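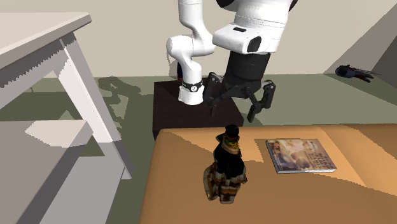
Is the Bowen woollen mill worth a trip if you don't knit?
I'd say so, and I can't cast on a single stitch. Wear flat shoes and bring cash for the café, as the card reader was sulking when we went.

We drove over for the spring open day on 2023-04-08, Mali Pugh and me, with her dog asleep in the back the whole way. Parking is in the field behind the dye house (muddy!) and it's £2 to get in, which goes towards the roof.

Elis Hughes took our group round. He started in the carding shed at sixteen and he has the voice for it, you could hear him over everything. The carding machine was my favourite bit, all those rollers turning great dirty clumps of fleece into something like candyfloss. Upstairs are the looms, and good grief, the noise! They only ran one of them and I still felt it in my teeth. Elis told us there used to be 46 people on that floor.

The dye house was quieter and smelt of wet sheep and vinegar. Alun Humphreys let us stir a vat of yellow and I got it on my cuff, where it has stayed.

Lunch was leek soup and a very good cheese scone. The shop is dear, mind. I came away with a blanket end for a fiver and Mali bought a skein in a green she already has at home.

They open again in October, when the new fleeces are in, and Elis reckons that's the better one for children. Ring first if you need the lift, it has to be switched on from the office.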